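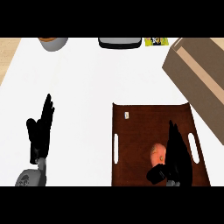
Station 4 at Lumbao is where loose fruit is set into presentation trays before the trays go to boxing. It has been staffed by hand since the packing hall opened, and it is the first station on the line being prepared for two-arm work. All motion is tried in simulation before it is released to the floor. In the tray placement task the right hand works at the peach, close to the tray's right handle slot, while the left hand stays over open table with nothing in it. The left side of the table is kept as a separate zone, and the two arms may cross the center only when the other is parked. The peach was chosen as the reference item for the task list. It bruises under a grip that an apple tolerates, and any closing speed that passes on peaches has passed on everything else tried so far.

About this gallery

The page belongs to the Lutix rollout notes and is kept by the process group. It covers the tray station and the jobs on either side of it. Notes are grouped by task. Comments from the floor are included where they led to a change in layout, staffing or procedure.

Tray placement

Manual method: the packer takes one piece of fruit from the supply bin, turns it once to check the skin, and sets it in the tray stem side up. Most packers do the check and the turn in one movement.

Simulated method: the hand approaches from the side and closes on the fruit at reduced speed. Turning the fruit in the hand is not in the first release. The skin check is moved upstream to the receiving table and remains a manual job.

Effect on staff: one placement position is removed per shift and one inspection position is added. The inspection position is seated. Grade and pay band are unchanged.

Trays

The wooden trays have oval handle cutouts. Fingers can catch in a cutout if the hand comes down too near the side, and in early runs this was the most common fault. A keep-out margin was added along both sides of the tray. Packers had already been avoiding the same area by habit, for a different purpose: fruit set against a handle gets knocked when the tray is lifted.

Rosalinda Espiritu, shift lead, asked for the margin to be marked on the trays used for training new hires. It has been done with pencil.

Other items on the table

The simulated table carries more than the task needs. A bowl, a flat gray container and a small yellow package stand along the far side, and a large taped cardboard box takes up much of the right. The real table is seldom clear either. Boxes get put down on it at changeover, and the planner has to find a path to the tray with them there.

The box is the item that matters most. It limits how far the right arm can swing out, and a path that is short on a clear table may be rejected when the box is present. Runs are scored with the box in several positions.

A proposal to forbid boxes on the table was dropped in August. Packers use that surface when the roller lane is full, and there is no other flat space within reach. A side shelf has been ordered. Until it is installed, boxes are allowed on the right side only.

Test runs

Each change to the placement task is run 100 times in simulation before a floor trial is requested. A run is counted as passed when the fruit is released inside the tray, no contact force exceeds the limit, and neither arm has entered the other's zone without clearance.

The log held 832 runs when this page was last revised. Failures are sorted by cause, and the cause is entered by a person. Automatic labels were tried for a time, but they put almost every failed grip under "object moved," including those where the approach angle was wrong from the start.

Satish Mishra maintains the log and reviews failed runs with the floor staff on Friday mornings. Attendance is paid time. The review takes roughly 12 minutes per fault type, so the list is kept short.

Changes that came out of the reviews

Approach height was lowered. Packers pointed out that fruit rolls when it is touched above the middle, and the replays confirmed it.

The idle arm now waits farther from the tray. The first position was safe by calculation but left too little room for a person to reach in and lift the tray out.

The stop button moves from the rear post to the front rail. Two of the shorter packers could not reach the post without leaning over the table.

Speed near the tray is shown on the station display as "slow" or "normal." Numeric values were removed after floor staff said they did not use them.

Staffing at the station

Five people rotate through Station 4. Under the new plan each of them spends part of the shift at inspection, part at boxing and part as station attendant. The attendant clears jams, swaps trays and restarts the task after a stop. Training for the attendant role is done on the Iretti console, using replays of failed runs, and ends with a supervised restart on the floor.

The points below were raised by staff and are still open.

Pace. At present the packer sets the pace and boxing follows. With the arms in use the pace is fixed for each fruit type, and boxing has asked for a hold button of its own. The request is with the line engineer.

Skill. Experienced packers place by feel and can tell soft fruit as they pick it up. Inspection by eye does not catch all of it. A hand check of one piece per bin is being considered.

Breaks. The arms do not need a break at the same time as the crew. It has been agreed that the station stops when no trained attendant is present.

Terms used on this page

Zone: the part of the table assigned to one arm.

Hold: a pause from which the task continues without a restart.

Stop: a pause that requires the attendant to restart the task.

Corrections to the notes go to the process group desk, next to receiving. Replays can be viewed at the same desk on request.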